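4. How advisory boards of small foundations talk about far-off risks

4.1 Where I got my material

I should say up front that I came to this question sideways. I had been reading the newsletters of small nonprofit groups that worry about the long-term future (engineered germs, runaway software, rocks from space, all of it), and I kept noticing how long their lists of advisers were. Some of these lists go on for pages! What I wanted to know was pretty simple: once a person has said yes and has their name on the page, what do they get asked to do?

Two foundations let me in. I'm calling them Drulov and Stultley, which are code names I picked and they agreed to. Both are run on very little money, both have a science board, and both keep their board mail on a shared list that goes back to the day they started. I read the whole list for each one, and then I sent a short survey to 50 board members, of whom 33 wrote back. I also sat in on 10 board calls, mostly in the evening my time, with the sound on and my own microphone off.

I sorted the messages by what they asked for. A request could be for a name (please sign this letter), for an opinion (does this report hold up?), or for work (please write two pages on this). I did the sorting by hand, twice, with a month in between so I wouldn't just remember my first answers. Where the two rounds didn't match I went back and read the whole thread again, and if I still couldn't decide I left the message out.

4.2 Names, opinions and work

The requests for names were by far the easiest to spot, and people answered them fast. Often it was a one-word reply from a phone. Requests for opinions did worse, and requests for work did worst of all, at least on the main list. Off the main list it was a different story. Stultley has small topic groups, and in those groups people wrote long, careful, sometimes grumpy messages to each other, and seemed to have a fine time doing it.

I got a bit stuck on why. My first guess was size, and I still think size is part of it. If a question goes out to a huge list, you figure somebody closer to the topic will pick it up. But Drulov tried small groups too, back when it was new, and they went quiet by September of the first year. The gap between the two, as far as I can tell from the mail, is that Stultley's staff asked narrow questions. They'd send one paragraph from a draft and ask whether the second sentence was fair. Drulov's staff sent the full draft and asked for thoughts.

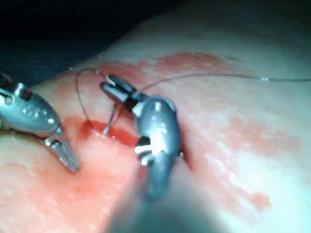

Figure 4. Two instruments at a synthetic tissue pad.

The narrow questions also changed who answered. On the machine safety group, a question like "should we worry about robots in medicine?" brought in everyone with a view on robots, and the thread wandered off into movies within a day. A question about one task brought in fewer people, and they stayed on it. Take the kind of work in Figure 4, where a grasper holds its ridged tips just above the pad, a short way left of the incision. You can ask a board member how close is close enough, or who should be able to stop the arm and how fast, and an engineer and an ethics person can both give you a real answer to that. I liked those threads the best of anything I read, and I've quoted from them more than is probably fair.

There's a cost, though, and several people raised it in the survey. If staff only ever ask small questions, then staff are the ones choosing what matters. One Stultley member told me she felt she had been "proofreading the end of the world." Another said he had no idea what the foundation's overall plan was and had stopped looking for it. On the Drulov side people complained about the opposite thing: they had been handed the plan many times over and were never sure which piece of it was theirs.

4.3 What I'd be careful about

Two foundations is a tiny sample, and both said yes to a stranger reading their mail, so they may be more open than most. The people who skipped my survey may well be the same ones who skip the board mail, and I have no good way to check that. I also never saw phone calls or hallway talk between members, and a few people hinted that this was where the useful stuff went on.

I did ask both offices if they kept a record of advice that had changed something, such as a report being held back or a grant going elsewhere. Neither one did when I began. Stultley has started one since, in a plain spreadsheet, and has offered to share it with me once it covers a full year. I plan to take them up on it and run the same sorting on the new messages, this time with a second reader.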